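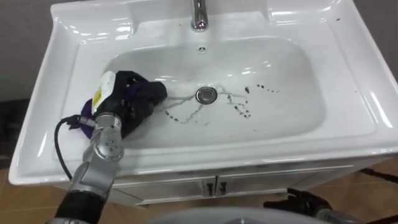 Hallo zusammen, ich antworte mal direkt auf die Mail von gestern Abend, weil ich mich mit genau diesem Fehler seit Mai herumschlage. Bei uns bleibt beim Beckenwischen der linke Arm stehen, die Finger lassen nicht mehr los, und in der Nangate-Konsole kommt nur »Grip Timeout«. Erst habe ich natürlich die Finger selbst verdächtigt (zweimal neu kalibriert, nix). Inzwischen glaube ich, dass es am Kabel liegt! Das kommt bei uns am Handgelenk in einer Schlaufe raus, läuft innen an der Beckenwand runter und dann vorne über den Rand zurück. Solange der Arm nur in der Mitte am Abfluss arbeitet, ist das ja egal. Aber sobald er mit dem schwarzen Tuch links an die Innenwand drückt, liegt das Kabel im Arbeitsbereich, und gewischt wird da nun mal feucht.

> Hallo Liste,
> kurze Frage an alle mit Waschtisch-Aufbau: Hat jemand von euch nach dem Update auch Aussetzer an der linken Hand? Unsere greift das Tuch, wischt ein paar Bahnen und macht dann nicht mehr auf. Not-Halt geht, aber die Finger bleiben zu und wir müssen das Tuch von Hand rausfummeln. Cirillo sagt, Software. Daswood sagt, Mechanik. Hilfe!
> Gruß aus Nornmont

Tja, »Software« habe ich auch zu hören bekommen. Ich habe dann 75 Durchläufe mitgeschrieben, immer dieselbe Wischbahn, und 12 davon sind hängen geblieben. Alle 12 auf der linken Seite, kein einziger rechts vom Abfluss. Mit der alten Softwareversion war es dasselbe Bild, deshalb bin ich vom Update als Ursache ziemlich weg. Beweisen kann ich das mit dem Kabel noch nicht, der Stecker sah beim Aufmachen ganz ordentlich aus.

Was mir mehr Bauchweh macht, ist das Rausfummeln. Bitte, bitte nicht bei eingeschalteten Antrieben in die Hand fassen, auch wenn der Arm brav stillsteht! Bei mir haben die Finger nach dem Quittieren plötzlich noch mal nachgefasst, und ich hatte gerade den Daumen daneben. Ist nichts passiert, aber ich mache das jetzt so: Not-Halt, Antriebe freischalten, 20 Sekunden warten, dann erst ans Tuch. Und quittiert wird erst, wenn alle die Hände weg haben.

Diese Woche will ich das Kabel mal oben am Unterarm entlangführen und die Testreihe wiederholen. Könnt ihr in Nornmont schauen, ob es bei euch auch nur links auftritt? Und falls jemand den Steckerbelegungsplan fürs Handgelenk hat, gerne an die Liste, meiner ist von der Vorgängerversion.

Viele Grüße aus der Werkstatt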